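4. Registering a player on loan

Use this section when a player joins your club from another club for a fixed period. For permanent signings, go back to section 3. You need a Wekico account with Club Secretary rights.

Before you start, have the player's registration number, the signed loan form and the start and end dates to hand.

1. Log in and open Squad, then Incoming.
2. Select Add player and choose Loan.
3. Type the registration number. If the player has been registered in the Flarnia League before, the name and date of birth fill in by themselves.
4. Pick the parent club from the list.
5. Enter the start and end dates. The shortest loan the system accepts is 30 days.
6. Upload the signed form as a PDF. The file must be no larger than 3000 KB.
7. Select Submit. The status changes to Waiting for parent club.

Note: clubs that share a ground have similar entries in the list. Check the club code as well as the name. Gurkitz Town is 432. 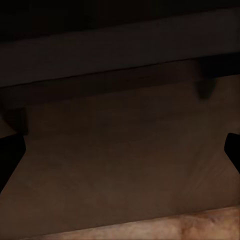
The parent club must approve the loan before the player appears on your team sheet. Approval is done from their own account, under Outgoing. You will get an email when the status changes to Active.

8. Open Team sheet and check that the player is listed with an L beside the name.
9. Give the player a shirt number. Numbers 1 to 11 can be changed before each match; all others are fixed for the season.

Caution: do not name a player whose status is still Waiting. The sheet can be saved, but the league will treat the player as ineligible.

Recalling or extending a loan

Only the parent club can recall a player. To extend, open the player's record, select Extend and upload a new form before the old end date. Once that date has passed, start again from step 1.

Questions about loans go to Tiruwork Chala in the registrations office.

Section last updated April 28, 2025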